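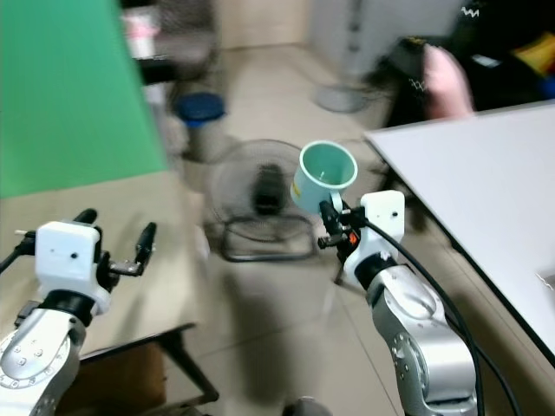

Community Traditions

Encyclopedia > Giving and Crafts > Mitten trees

December | Written by Wanpen Bunnag

A mitten tree is a bare or lightly trimmed tree, usually set up in a library or school hallway, on which neighbors hang hand-knit mittens, hats and scarves for families who could use them. It is a dear old custom in many small towns, and the one in Pinesau is a lovely case, having begun with 5 pairs of mittens pinned to a coat rack by the retired teacher Lucía Ortuño.

Her coat rack soon gave way to a proper spruce, and by its third winter the tree held 317 items, with the heavier scarves draped over a banister close by.
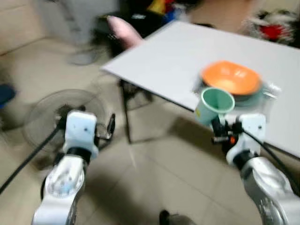
Most of the knitting is done in the fall, when beginners sit down with patient older hands and learn to turn a thumb (the hard part, as anyone who has tried it will tell you!). The usual pattern casts on 30 stitches for a child's size. Wool is the favorite, though washable yarn is kinder to busy parents, and mittens are tied in pairs with a loop of yarn so that they stay together -- more or less.

The nearby town of Zasness keeps a tree of its own, and the two places trade any extra sizes before the first hard frost.

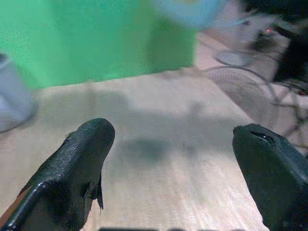
Black gripper fingers and a light wooden tabletop.

Comments (2)

Tomos Pritchard: My grandmother knit for the Zasness tree every year, always in red. Thank you for writing this up.

Benito Quintana: Does the 30 stitches include the thumb? Mine came out big enough for my dad.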